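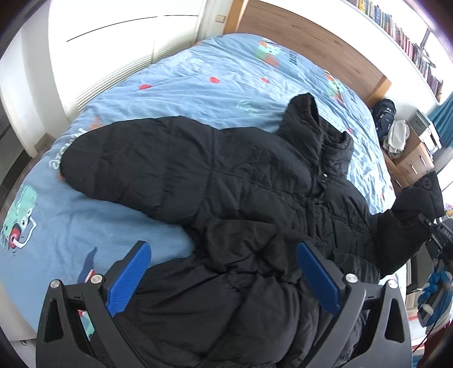
Narnell data collection: news from the clothing group

September 2, 2022

The clothing part of the Narnell collection is now open to all homes that are taking part. In the first months we asked you only for kitchen and table work, and we thank everyone who sent recordings. With clothes we start later than we planned in January, when the new finger pads for the hand-held grippers were still not ready.

The set has now 947 accepted recordings, from 14 homes. Of these, 38 are with clothes, and almost all of the 38 are T-shirts and towels. For a learning system this is a narrow diet. It learns quickly that cloth is flat and thin, and that an edge is easy to find. Then somebody gives it a winter jacket and it closes the fingers on air, or takes only the outer fabric and lets the filling slip away.

For this reason we want thick things next. Quilted jackets with a hood are the most useful for us at this moment. They do not keep the fold that you give them, the sleeves go where they like, and a glossy fabric slides easily on a bed cover. Our goal for the autumn is 200 recordings of jackets and coats. A person who folds slowly can make several in one evening.

How to record

Put the jacket on a bed or a sofa, in the room where you would normally do it. Please don't change the bed cover for a plain one. We have received questions about printed covers, if the drawings will confuse the model. They may confuse it a little in the beginning, but homes have such covers, and a model that saw only white sheets will not be of much help in them. The same is true for bags, books and furniture behind the bed. Leave them.

Start with the jacket spread out, but not perfectly. A hood that is bunched up is good. If one sleeve is turned under the body in one recording, let it be free in the next one. Hold the gripper above the lower part of the jacket for a moment with the fingers open, and only then begin. This short pause helps the people at Jadis, who cut the recordings, to find the first action.

Take the fabric together with the filling. Press down gently before you close the fingers, and wait until you feel that both layers are between the pads. If you lift too early, the jacket falls back. This is not a reason to stop the recording. Try again from the place where it fell, and continue to the end. We keep the recordings with a second try, and mark them, and they are among those we use the most. What we can't use is a recording where the free hand comes to help. Please keep it behind your back, or in a pocket, if you notice that it wants to go there by itself (mine always does).

The order is: left sleeve in, right sleeve in, hood down, then the bottom edge up to the collar. If a jacket is too wide, fold it once more from the side. It doesn't need to look nice.

Before you start, check also these points:

Zippers closed, or open to the end. A half-open zipper catches on the pad.
Straps and buckles may hang free, but tell us in the note that the jacket has them.
Pockets empty. Also look inside the sleeves for gloves, if you don't want to fold them together with the jacket.
Pads clean and dry. Wipe them with a damp cloth and let them dry before use.
No letters or family pictures within view of the camera. Books on a shelf are no problem.

About dark jackets

Several of you wrote that the black ones come out as one large dark shape on the screen. It is true, and the Qian tool, which checks your recording after the upload, sometimes refuses them for this. We have now lowered its limit for dark fabric. If it still refuses, open the curtain or switch on the ceiling lamp and make the recording once more. Don't use a flashlight. On shiny fabric it makes white spots which move with your hand, and the tool then takes them for a change in the fabric.

If you had a dark jacket refused before today, you don't need to send it again. We will run all the refused ones through the tool with the new limit, and you will see the result on your page.

Sending

Upload goes through Rinum as before. Choose "clothing", then "thick", and write in the note what the piece is: jacket, vest, coat, snow pants. The color is not necessary. Children's sizes are very welcome, we have none of them so far.

If the pads on your gripper begin to come loose at the edge, don't glue them yourself. Write to us and we send a new pair with the next package. Blankets and pillows will follow after the jackets, and the instructions for them will be in the next newsletter.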